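Irkham
small-items packing set, README
last touched June 2018

What this is
Notes and stills on packing little household stuff into one open black box on a table. Bottle, cup lid, cartons, that kind of thing. 1,519 stills in all, 26 packing rounds. Split into 5 folders by table layout. Folder 6 is leftovers, dont use it for counts.

Item names
Keep them short and lowercase. blue_bottle = small see-through blue one, white cap. lid = round gray plastic, thick rim, raised bar across it. A lid gets its own label even when its cup is on the table too. No merging.
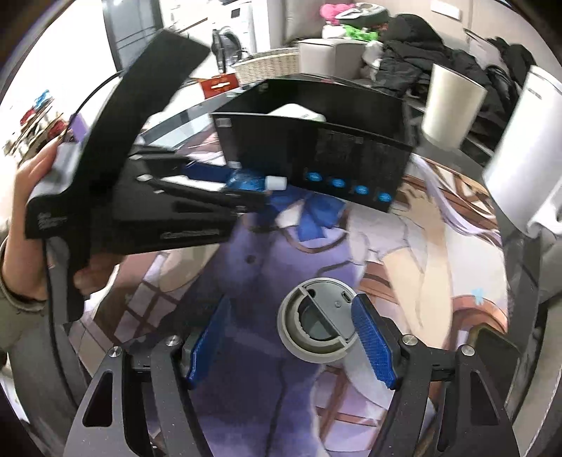
Michiels wrote back on the lid rule: fine by me, but then say what happens when the lid goes in on top of the cup. I had two rounds like that and labeled them both ways. Pick one please.

Picked: lid + cup together = cup_lidded. Old rounds relabeled in May, shout if one got missed.

Where things end up
"in" = whole item below the rim.
"on rim" = any part resting on the box edge. Thin flat things do this a lot, check the front side.
"out" = on the table, even if touching the box wall. The blue bottle with its cap right by the front wall is still out. Cup and jug behind the box, also out.

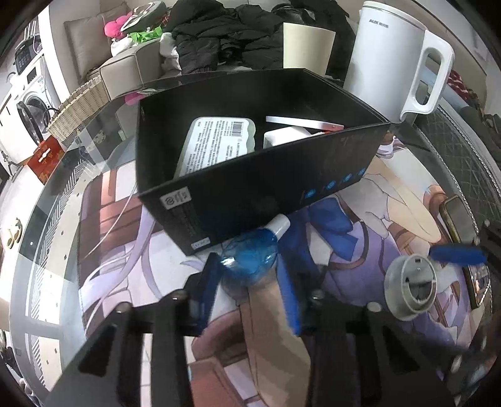

Known problems
- mat under everything has big printed art on it, blue bow, purple clothes. Easy to mistake for an item at small size. Zoom in first
- small print on packages mostly not readable, leave the text field blank, no guessing
- Hornov sheet and Erkix sheet use differnt names for the white block thing. Go with Hornov

To do
merge the two sheets
recheck folder 5, rim labels look off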